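**Bakgate Device Reuse: progress report for November**

Prepared for the Grondby small grants office. Covers the second period of the grant.

Intake is ahead of plan, data wiping is on plan, and battery replacement is behind. Spending is within budget. We are asking for one change to the parts line, set out near the end of this report.

## Intake

We have now received 1071 phones since the grant started. Most came through the drop boxes at the Bakgate shop and the Østergaard library. The library box was emptied more often than we expected and we replaced it with a larger one that has a locking lid.

The school box at Grondby has been slow. It stands in a side corridor that is closed after classes, so parents don't pass it. The school has agreed to move it to the main entrance before the winter break.

A lot of what arrives has no charger and no cable. We had assumed that people would hand in the charger with the phone, and the intake form has a box for it that is almost always left blank. We will drop that box from the form when the current stock of forms runs out.

## Sorting and grading

Each phone gets a paper label with a number at intake. It is then checked for account locks, screen damage, swelling, and charging. Phones with swollen batteries go straight to the metal cabinet and are collected by the municipal hazardous waste service.

We changed the grading scale during this period. The old scale had six grades, and two people grading the same phone often came out one grade apart. The new one has 4:

- A: works, light wear, ready to wipe and pass on
- B: works, needs a battery or a port cleaned
- C: does not work, usable for parts
- D: recycling only

Frame color and outline are now written on the intake sheet along with the model. This helps when a label comes off, which happened often with the first roll of labels. The replacement labels hold better on glass but still lift on silicone cases, so cases are now taken off before labeling.

## Data wiping

All grade A and B phones are wiped using the Zonero license paid for by the grant. The license covers 25 devices at a time, and we have not hit that limit. A wipe record is saved for every phone and kept with its number.

Account locks remain the main reason that a working phone can't be passed on. We send one letter to the donor if we have an address, with instructions for removing the lock remotely. Replies are mixed. Phones still locked at the end of the grant will be graded C.

The printed notice on the drop boxes has been rewritten to ask people to sign out of their accounts before leaving a phone. It is too early to tell if this has made a difference.

## Repairs

Battery replacement is the weak point of this period. One order of batteries arrived with the wrong connector and had to be returned. The supplier accepted the return but the new shipment took several weeks. During that time 42 grade B phones were waiting on the shelf. The batteries are now here and work has started again.

Screen replacement has been limited to models where we already have a donor phone in grade C. Buying new screens costs more than the phones are worth to the program, and we don't plan to do it.

## Handover

Finished phones go out through the Østergaard family center and the Grondby language school. Both have asked for larger screens where possible, mainly for reading forms and timetables. We have started setting those aside at grading. The language school has also asked for phones to be delivered charged, and we now do this on the morning of each handover.

## Budget

Spending on rent, labels, and the license is as planned. Transport is slightly under, as the Østergaard pickups have been combined with the shop run. Parts are over, and most of the difference is return shipping on the wrong batteries.

We ask for permission to move the unused transport money to parts. The total does not change.

## Next period

- Clear the waiting grade B phones
- Move the Grondby school box
- Print the new intake form
- Agree on a last intake date with the library
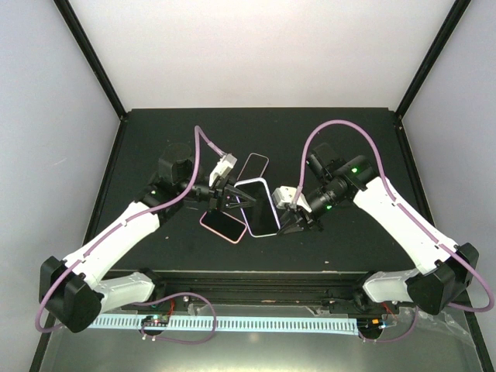 *Three smartphones on the black work surface, the largest in the middle.*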